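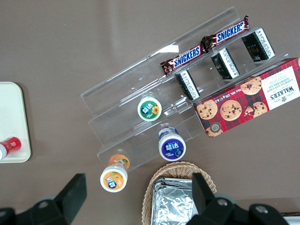

Gunvor Berge has been running the night ferry bookings at Skokeo for so long that she does the accent of every port on the route. We spoke in April, in her kitchen in Barnham, kettle on twice. I'd come to ask about the book, her history of the small passenger boats, and she wanted to talk about food first. "People remember what they ate," she says. "Ask anyone over sixty about the crossing. They won't give you the name of the boat. They'll give you the tea." On the early boats the shop was a hatch and a shelf. Snickers up on the top step of a clear plastic stand, small boxes on the step below, that sort of thing, and a queue down the stairs before you'd left harbour. She has 881 letters from former passengers and reckons half mention chocolate.

The book took her nine years. Evenings mostly. She started with the timetables, which her late uncle had kept in biscuit tins, then got hold of the crew lists from a man called Mohcine Hegazy who was second engineer on the Rarkance until she was sold. "Mohcine rang me up out of nowhere. Said, you've got the wrong funnel on page one. I hadn't even printed page one, he'd seen it in the parish newsletter."

Was he right? "Course he was."

The Rarkance gets the longest chapter. Built to carry 700, and on one August night, by the purser's own note, she left with 1,105 aboard. Gunvor has the note. Pencil, back of a laundry slip. I asked if that was legal and she laughed for quite a while. "There were children asleep in the lifejacket lockers. My mother was one of the ones sat on the stairs. She said it was the best night of her life, and she'd had a wedding."

She isn't sentimental about it though. There's a hard chapter on wages, and another on the winter the Hamann yard laid off about 200 people with a notice pinned to the gate. Jana Steinbach, whose father was a plater there, let her copy his diaries. Some of it is grim reading. "Jana said print it all, so I did. Swearing included."

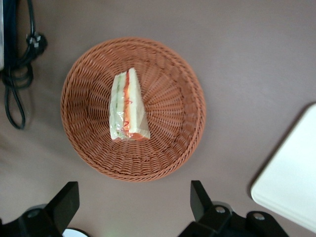 The wages chapter was the one the publisher wanted shorter. She made it longer. Then changed publisher. The new one, Britta Pfeiffer, works from a room over a bike shop and apparently answers the phone with "yes, what". They get on. "She took out four hundred commas and not one fact."

I asked what's left to find. The logbooks, she says straight away. Three of them missing, all from the last two winters, and she thinks they're in somebodys loft between here and the coast. She's put cards up in post offices. One reply so far, a man with a logbook from a completly different boat. She bought it off him anyway.

And another book? Not ships. Maybe buses. "I get seasick," she says. "Always have. I've done that crossing six times in my life and I was ill for five of them."

The sixth? Fog. They never left the quay.

Comments

dunlin44
My dad was a steward on the Rarkance, two summers. He always said it was over a thousand that night and we never believed him. Sorry dad.

Alby Whitcombe
Good piece but the hatch was on the port side, going down, not by the stairs. The queue WAS on the stairs. Does she want photographs? I have a shoebox.

margate_mo
Is it in libraries yet?

Alby Whitcombe
Found the shoebox. Mostly my sister's wedding but there's four of the boat.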